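3.2 Mixed company: baskets, boxes and the things people put next to each other

The most enjoyable surprise of the household survey was how little respect everyday objects have for the categories we drew up for them. Our first coding sheet, tested in Hellholm in January, had one column for food containers and another for tool storage. It lasted less than a week. Fruit sat beside screwdrivers, bread shared a shelf with bicycle lights, and several of the tables we coded held a toolbox and a fruit basket within easy reach of each other. We dropped the two columns and began to code the surface as a whole, and the material became much richer right away.

We call these arrangements mixed company. A surface counts as mixed company when at least one container meant for food and one meant for something else share it without a divider, tray or cloth between them. Of the 2,182 surfaces in the Flondine archive, this group gave us the liveliest coding discussions by far, and it is the one we would most like other researchers to take up. Figure 4 illustrates the type.

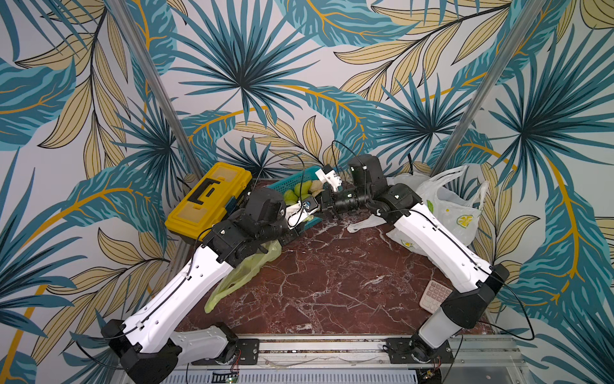 Figure 4. Mixed company on a red marble tabletop: yellow toolbox with black handle, teal basket with green fruit.

Two features of the type deserve a closer look. The first is the difference between open and lidded containers. A basket shows what it has to offer. A person passing the table can tell at a glance whether there is fruit, what color it is and whether it is worth stopping for, and in our interviews people talked about baskets almost entirely in terms of their contents ("the pears," "the lemons"). A toolbox with its lid down shows only itself. People talked about theirs by color, by age or by where it had come from, and they were often unsure what was inside. We find this contrast delightful, and it held in both Hellholm and Trirkberg, although the homes in the two towns differ a good deal in size and layout.

The second feature is color. We had expected that strong colors would mark a container as temporary, something brought in from the garage and due to go back there. The interviews point the other way. Bright plastic was often kept out on purpose, and people who had chosen a patterned wallpaper were especially ready to leave a bright box or basket in front of it. One respondent in Trirkberg, whose kitchen was papered with large leaves, told us that a plain white bowl "looked lost in there" and that she had gone through 4 of them before settling on a colored basket. A patterned wall seems to give people permission to be bolder with what stands before it. Our coding sheet now records the wall covering along with the surface material, and we wish we had done so from the start.

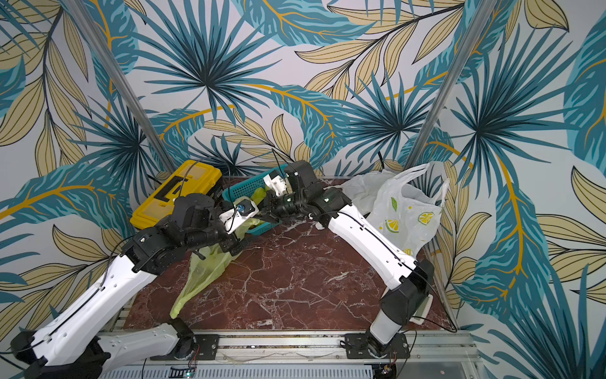

Surface material mattered too, though in a quieter way. Veined stone was described as forgiving: crumbs and small drips disappear into the pattern, and so does a bit of dust around the base of a box that seldom moves. Owners of plain light tabletops reported wiping them more often and moving containers each time they did. On veined tops the containers tended to stay put, and over the months they gathered neighbors. In seven of the homes we visited twice, the same box stood in the same spot on both visits, with new things grouped around it.

Position on the surface followed a loose pattern. Containers used every day drifted toward the middle or the near edge, while lidded boxes settled at the back, often near a corner. The Zuccaro coding scheme, which we adapted for this study, treats the back of a table as dead space. We would argue for a kinder reading. The back is where people put things they want to keep in sight but out of the way, and a toolbox there is ready for the loose chair leg or the squeaking hinge – jobs that respondents said never got done when the tools lived in the basement.

A caution on coding is needed. Fruit was harder to record than we had thought. Green pears and green mangoes can be difficult to tell apart when they lie clustered in a basket, and coders disagreed on 13 surfaces for this reason alone. We settled on a broad class, "green fruit," and left the species blank unless the household had named it. The same rule was later extended to bread rolls and to onions, with the revised list given in Appendix B.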